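Narnum toy library to keep its doors open through the winter

18 November 2020

Families in Narnum will be able to go on borrowing toys, games and dressing-up clothes until the spring at least, after a local appeal brought in enough to cover the rent on the library's two rooms in Ametepe Lane.

The appeal began in September with a target of £1000, and it was a slow start, as these things often are. Then word got round the school gates and the allotments, and somebody's grandmother in Plunduvex sent a cheque with a very kind letter, and by last week the target had been passed with £188 to spare. The extra money will go on batteries, sticky tape and a new kettle, the old one having finally given up in the middle of a rather busy morning.

The library lends to 68 families at present, some of whom have been coming since their eldest was in a pram and are now on to their third. Membership costs £20 a year, and that price will stay as it is. For now everything is being lent from the front step, with parents ringing ahead to say what they would like and collecting it in a bag with their name on.

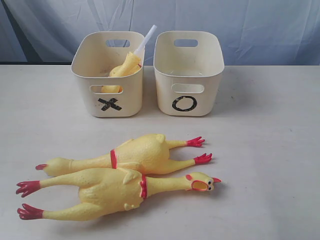

Jonas Sutter said he had been dreading telling his two that it might close, as they plan their whole fortnight around what they are going to borrow next, and he had already caught himself looking up the price of wooden railways and feeling quite faint. He added that he would happily pay a little more for membership if it ever came to that, though he hoped it wouldn't.

There was a good deal of support from further along the valley too. The bakery at Unel put a collecting jar on the counter, and the walking group gave what it would normally have spent on its autumn lunch — a generous thing to do in a year when everyone has been looking forward to a lunch.
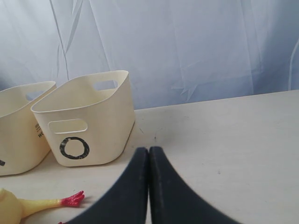
The winter will bring a few small changes. Toys will be lent for three weeks instead of two, which gives more time for washing between one household and the next, and jigsaws will be going out again after a long rest on the shelf. Ama Baidoo, who looks after the bookings, asks that people ring before noon if they can, and that they leave a message if the line is busy — she does listen to all of them, even the ones left by toddlers.

Anyone with outgrown toys in decent order is welcome to offer them, although there is no room for anything large until after Christmas. Soft toys can't be taken at the moment. New members can put their names down by telephone or by dropping a note through the door in Ametepe Lane.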